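Handout 3: Comparing grippers without fooling yourself

Ostum Robotics Lab, course notes. Read before the session on Mon 5 October.

1. Why the numbers rarely agree

By now you have read at least one vendor sheet claiming a success rate for a two-finger gripper. Treat that rate as advertising until you know what was picked up, from where, and who decided that a pick had succeeded. The Mirex sheet handed out in September gives a rate over 2572 grasps and leaves out the object list. A large count of easy grasps tells you very little about a knife lying flat on a hard surface.

We will compare two setups this term: the Mirex fingers, and the Flirncombe fingers on the same arm. The Ho controller stays the same for both. Do not retune it halfway through because one gripper "looks unhappy." If you must change a gain, throw out the earlier runs and start over.

2. What goes on the counter

Flat things are where block-shaped fingers get into trouble, so the object set should lean that way. Boxes and cans flatter everybody. A set made of nothing else is a demo.

The kitchen scene we use in simulation is a fair place to start. It has a toaster, a small white cylindrical container and a rounded white object on a marble-topped counter, and those are the easy end. The spatula and the long silver knife are much harder, and the small flat gray item is the one I would watch. The left gripper hovers just above all this. Before you write any code, decide which objects it could take from directly overhead, and which it would have to slide or tip first. 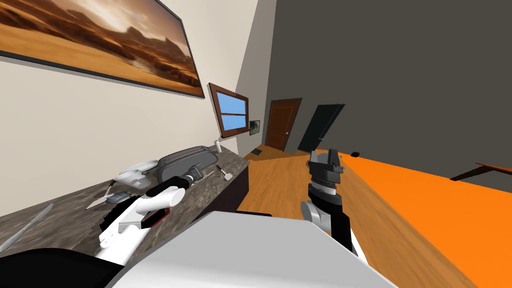

3. What the simulator will not tell you

Contact is the weak point. A thin blade on a rigid counter is a bad case for most physics engines, and a grasp can hold for reasons that have more to do with solver settings than with friction. I have seen one group's success rate change a lot after a change in time step, with the fingers left exactly as they were. Report the time step. Report the friction values too, and say where you got them — "default" is an acceptable answer, but it has to be written down.

Camera angle matters more than people admit. The view from the robot's body is steeply tilted and its own arms cover part of the counter. A policy trained on a clean overhead view may do badly here, and that would say nothing about the gripper. Keep the two questions apart.

4. Running the comparison

Each group does 47 trials per gripper. Draw the object order once, save it, and use it for both.

A trial is a success if the object is lifted clear of the counter and held for 8 seconds. Touching it does not count. Neither does dragging it off the edge.

Log every failure with a short reason: missed, slipped, blocked by a neighboring object, planner gave up. Planner failures are kept in a separate column, and they stay in the total.

5. To hand in

The raw log, the saved object order, and 2 pages of text at most. Give results per object before you give any average. If the grippers come out level, say so and stop there.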